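Gripper Night

The arm in the second bay was called Sakura, after the label on the crate it came in, and by October it had started to drop things. It didn't drop them often. The log at Juvano gave 1,317 picks for the week and 1,188 of them good, and the woman on the late shift read both numbers twice before she put her coffee down.

She ran the cell in the simulator first. That was the rule at Jallwood, where she had learned the job, and she had kept it. She loaded the room, the table and the dumbbell, set the view to the wrist, and told the arm to hold still.

The fault was in the open position. Someone had changed the finger travel in the spring and left the old offset in the file, so the left finger stopped 2 millimeters before the right one did. On a wide part it didn't matter. On a thin handle it did.

She wrote the old value on the back of a parts ticket and typed in the new one. Obi, the scheduler, asked if she wanted to restart the queue. She clicked no.

"You're not done yet," she told the arm. There was no one else in the building to hear it.

She checked the fingers open, then open again from another wrist angle, then with the dumbbell. She saved a view each time and put them all in the service folder. Four screws on the real gripper still had to be checked by hand - the simulator knew nothing about screws - so she found the small hex key and her flashlight and went down the stairs to the floor.

The folder was still up on her screen when she came back.
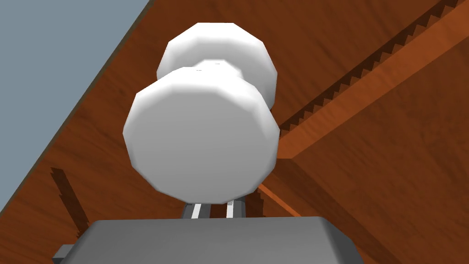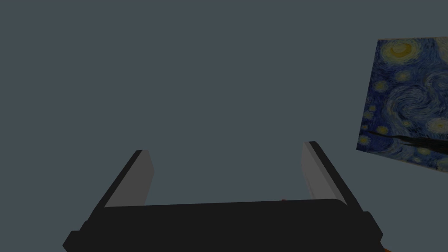
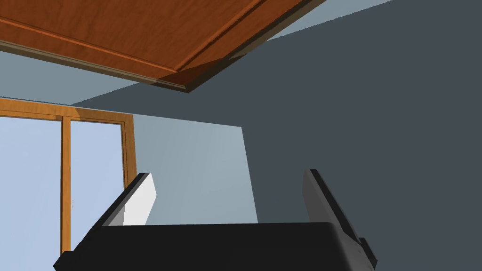 Wrist views from the service folder. The dumbbell is in the first; the fingers are open and empty in the other two.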